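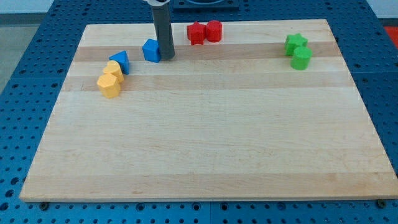 4.2 Probe drift on food-contact surfaces
Drift was tested with the Ternovard penetration thermometer over 330 readings, taken at a fixed depth in a stirred water bath held at 6 °C. The probe was wiped and rested between readings on one of two surfaces, a steel tray or a wooden board. A board of glued strips, as in Figure 2, has bands of lighter and darker wood, and we did not try to separate the effect of one band from another. Resting surface had no measurable effect on the next reading once the probe had been back in the bath for its stated response time. Shorter waits gave low-quality data and were dropped.

Figure 2. Wooden cutting board on a perforated blue table.

The full log holds 2,589 entries, including the warm-up period. Ezzat and Fiadzo checked the entries independently and disagreed on a small number of them — mostly readings taken while the display was still changing. These were left out of the drift estimate but kept in the log. The error code for an open probe circuit never appeared during the bath tests. It did appear when the plug was pulled halfway out of the socket, as the Starkivari manual says it should. Battery condition was not controlled, and the low-battery warning is treated separately in Section 4.3.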